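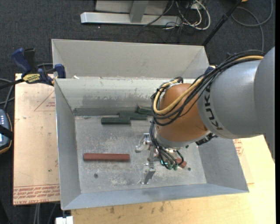
Teaching a bin pick by hand guiding

These steps cover recording picks for the Lilano cell. You need the pendant, the gripper on air, and a set of blocks.

1. Clamp the bin to the table before anything else. If it shifts during a session, discard the session and start over.

2. Set the blocks in the bin. Leave a few near the walls, where the fingers have less room.

3. Switch the arm to hand guiding and hold the wrist with both hands. Keep the cables and air hose clear of the bin's edge.

4. Start recording on the pendant. Bring the gripper straight down over the block, stop, and close it. Wait one full second before lifting.

5. Lift clear of the walls, then move sideways. Stop recording when the arm is back at the start pose.

6. Move the blocks and repeat. Change the angle as well as the position.

Slow, even motion records best. If you bump a wall, delete that take. A block leaning on a wall should be gripped by its free end.

We kept 958 of 1443 takes in the August set. Most of the rejects were rushed at step 4. Save the good ones to the Tavham folder before you power down.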